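Knots and all: a table maker on leaving the flaws in

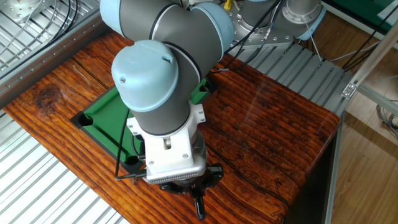

Photo: Dronby Workshops

She is late, and so am I. The kettle at Dronby is already on and she's talking before I have my coat off. Kozma, the furniture firm she started in a shed in 2000, has 18 orders waiting and a delivery to Skendero to load by four. So, quick.

Why knots? "Because I like them," she says. "When I trained we were told to cut round them. Half the board went on the fire. I thought, what a waste, that's the best bit."

Customers took some convincing. The early ones sent things back. One wanted a refund over a dark streak the width of a pencil. "I gave it to her. Then I put the table in my own kitchen and I've eaten off it ever since."

Gloss is the other argument. Matt oil is the fashion, has been for years, and she won't have it on a dining table unless someone begs. "People have children. People have red wine. You want something you can wipe." Her shiny tops get five coats, rubbed down between each one. Slow work. The shop smells of it, so does her car.

The wood comes mostly from a yard at Hindberg, where she goes herself and turns over the boards by hand. Doesn't trust photos. "I've been caught out — lovely on the screen, and then it turns up bent like a banana."

And the prices? She pulls a face. A small side table is 161 pounds, and she knows that's a lot to some poeple. "I couldn't buy my own stuff when I started. I do mind about that." There is a seconds sale every December, cash or card, bring your own blanket to wrap it in.

Would she ever stop? Long pause, biscuit. "My knees will decide. I'd still want a bench somewhere, just for for me." Then the van is at the door and she's off down the stairs, shouting about straps.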